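February 21, 2019

Okay, grasp planner thread. I've been heads down on this since January and I need to talk about it with somebody who isn't my terminal.

1/ Short version: we're teaching an arm to pick up and fold clothes. Shirts were going fine. Then I put jeans in the test set and my nice tidy planner fell apart.

2/ The planner (we call it Brarketti, long story, bad pasta) takes a depth image, looks for ridges in the cloth, scores them and hands the best one to the motion side. On a T-shirt a ridge is a ridge. You pinch it, it comes up, great.

3/ Denim makes FAKE ridges. A thick seam has a height profile a lot like a small fold, so the scorer loves it. Then the fingers close on a flat bit of seam and slide right off. I watched it try the same pocket edge 8 times in a row last month. Same score every time, same slip every time. Very confident little program.

4/ First fix was the dumb one: remember where you just failed and knock the score down near there. Should have been in from day one. It isn't smart but it stops the loop, and now the logs are much less depressing to read.

5/ Second fix was more fun. I stopped scoring the ridge alone and started scoring the space beside it. Can a finger get behind the cloth without plowing into the table? A real fold has a pocket of shadow next to it. A seam mostly doesn't. So I added a clearance term, and the scorer started ignoring stitching almost completely!

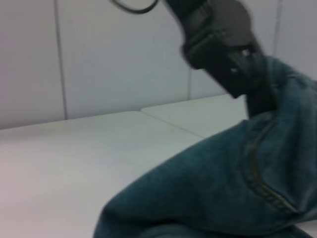 Wrist cam view, fingertip down in the folds, pocket-ish seam left alone.

6/ That's the kind of grasp I want. Crumpled part, finger partly behind the fabric, and the orange-gold stitching is off doing its own thing to the right. The old scorer would have gone straight for that stitching, I'd bet my lunch on it.

7/ Somebody's going to ask why I don't just train a big network on it. We did try! The learned scorer was better on shirts and worse on anything heavy, and when it was wrong I had no clue why. With three terms in a sum I can print all three and see who's lying. I'd like to go back to learning later, with these terms as inputs.

8/ Data so far: 651 logged grasp attempts on 16 garments. Tiny, I know. Every attempt gets the depth image, the top candidates with their scores, the one we picked and a slip / no slip label from the gripper width after lift. I made the labeler a separate tool (Dvořáček) so I can rerun it on old logs whenever I change the threshold. I change the threshold a lot.

9/ Boring bug that ate most of a week: the wrist camera transform was stale by one control cycle. When the arm was still, no problem. When we grabbed a depth image while moving, every grasp point landed a bit off in the direction of travel. I blamed the planner, the calibration and the jeans, in that order. If your errors have a direction, go check your timestamps first. Please.

10/ White tables and a white wall are lovely for segmentation, by the way. Blue cloth on white, threshold it and go home. I know that's cheating. Brulance has a patterned tablecloth set aside for later and I'm dreading it.

11/ Next up: the lift. Right now it's a fixed height at a fixed speed, and heavy fabric swings. I want the controller to slow down when the wrist load jumps and then speed back up once things settle. Jomavcombe folks, I still owe you that branch, it's coming, it just has a gross merge in it.

12/ If you've done cloth stuff and have a good trick for waistbands, my replies are open. Thick, stiff, button in the middle, and the clearance term thinks every inch of it is fantastic.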